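Tensar antes de doblar: lo que salió de las pruebas de febrero

15 Jun 2019

Llevo meses con la misma pregunta en Grikine: si enseñamos a doblar tela a partir de demostraciones humanas, ¿importa que la persona tense el borde antes de empezar? En febrero grabé 646 demostraciones con pinzas de mano. En la mitad estiraba el borde superior entre las dos pinzas y esperaba 2 segundos. En la otra mitad doblaba directamente.

La tela oscura fue la más difícil. Aun tirando de las dos esquinas, el borde cede un poco y salen pliegues junto a las mordazas, y el estimador de contorno los confundía con esquinas.
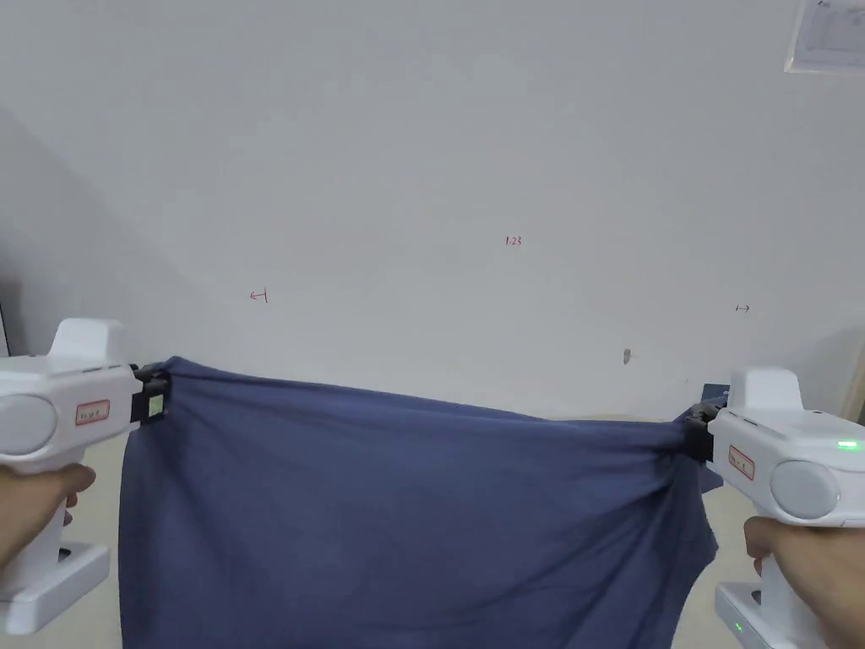 Resultados

Con la pausa, el error medio en la posición de las esquinas bajó a 18 milímetros. Sin ella el modelo no llegó a converger con las telas oscuras. Con las claras apenas hay diferencia, cosa que no esperaba.

Probé también a recortar la pausa en el preprocesado y se pierde casi toda la mejora. Me queda repetirlo con el conjunto de Dostport, que tiene 1.042 secuencias y otra iluminación.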